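COMMUNIQUÉ DE PRESSE – novembre
Geto ouvre son service de réparation de petit électroménager à l'atelier de la rue basse
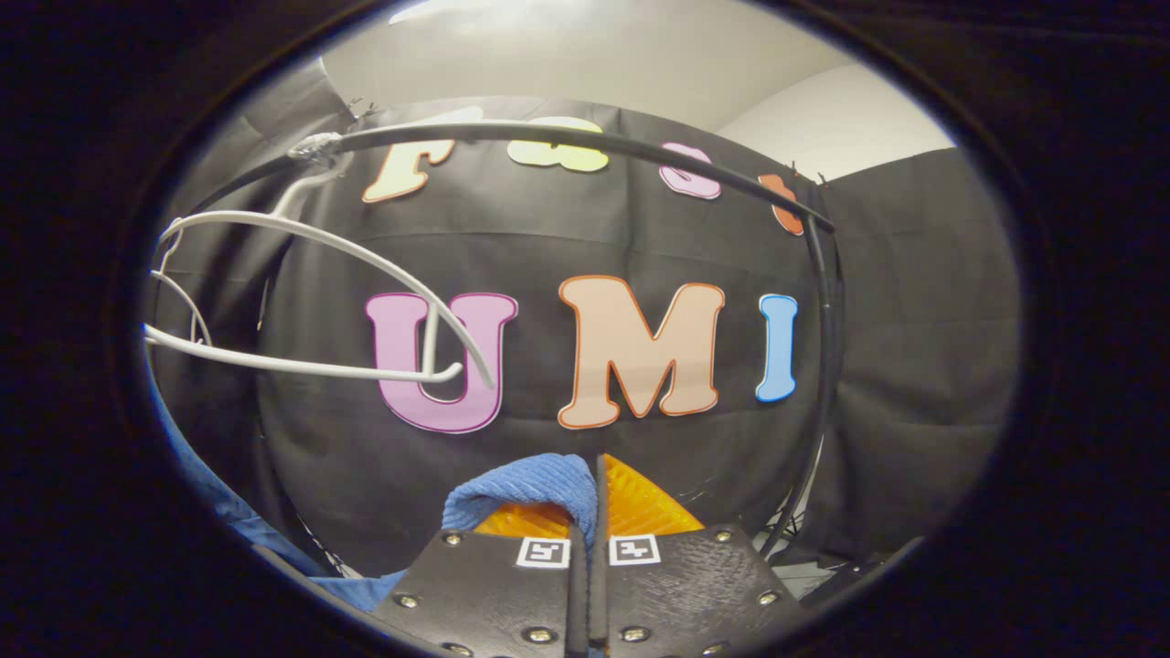 Combien coûte une réparation chez Geto ?
Le diagnostic est à 17 euros, déduits de la facture si vous faites réparer. Ensuite c'est la pièce au prix d'achat, plus la main-d'œuvre au quart d'heure. Devis par écrit avant de toucher à quoi que ce soit.

Ouverture vendredi, 9 h. Grille-pain, bouilloires, mixeurs, fers, sèche-cheveux, aspirateurs, cafetières à filtre. Pas de micro-ondes, pas de gros électroménager, pas d'écrans. Pour les machines à expresso, appelez d'abord – ça dépend du modèle.

Geto réparait jusqu'ici uniquement pour les professionnels : hôtels, cantines, deux blanchisseries. Les demandes de particuliers arrivaient quand même, par téléphone, au comptoir, parfois un sac laissé devant la porte avec un mot. L'an dernier, 831 appareils sont passés par l'atelier. Le nouveau service s'installe dans l'ancienne réserve, côté cour, entrée séparée. Sonnette à droite du portail.

Les pièces

Le stock est fourni par Hirvonen, grossiste avec qui Geto travaille depuis l'ouverture. 116 références disponibles dès le premier jour : résistances, thermostats, joints, cordons, charbons de moteur, interrupteurs. Le reste sur commande, délai moyen d'une semaine, plus long pour les marques disparues. Quand la pièce n'existe plus, on regarde si un appareil donné peut servir de donneur. Une étagère est prévue pour ça, les dons sont acceptés le matin uniquement (appareils vidés et propres, merci).

Toutes les réparations sont garanties six mois, pièces et main-d'œuvre. La garantie ne couvre pas le tartre. Une fiche d'entretien est remise avec chaque bouilloire et chaque cafetière, à lire svp.

Le suivi

Chaque appareil déposé reçoit un ticket numéroté. Le suivi se fait par Imau, le logiciel utilisé au comptoir : un SMS au devis, un SMS quand c'est prêt. Pas d'application à télécharger, pas de compte à créer. Ceux qui n'ont pas de portable peuvent laisser un numéro fixe, on rapelle en fin de journée.

Appareil non réclamé après deux mois : relance, puis don des pièces. C'est écrit au dos du ticket.

Les ateliers du soir

Avec l'association Collimine, Geto propose aussi des soirées d'initiation, une fois par mois, de 18 h 30 à 21 h. On apporte son appareil en panne, on apprend à l'ouvrir, à tester un cordon et un fusible, à remonter sans qu'il reste une vis. Première soirée consacrée aux grille-pain, la deuxième aux aspirateurs – venir avec un sac neuf. Participation 8 euros, gratuit pour les adhérents de Collimine. Sur inscription, au comptoir ou par téléphone, les places partent vite. Débutants bienvenus, aucun outil à apporter. Mineurs accompagnés d'un adulte.

Le dépot, lui, est limité à 40 appareils par semaine au démarrage. Au-delà, liste d'attente. Le plafond sera revu au printemps, quand le deuxième établi sera monté.

Infos pratiques

Dépôt et retrait : mardi à vendredi, 9 h – 12 h 30 et 14 h – 18 h
Fermé le samedi, le dimanche et le lundi
Paiement par carte, chèque ou espèces
Devis valable un mois
Stationnement possible dans la cour, dépose minute seulement
Accès de plain-pied par le portail

Presse : visite de l'atelier possible la veille de l'ouverture, à partir de 15 h, sur demande au comptoir. Tarifs complets et liste des appareils acceptés envoyés sur simple demande. Merci de préciser le titre et le délai de bouclage.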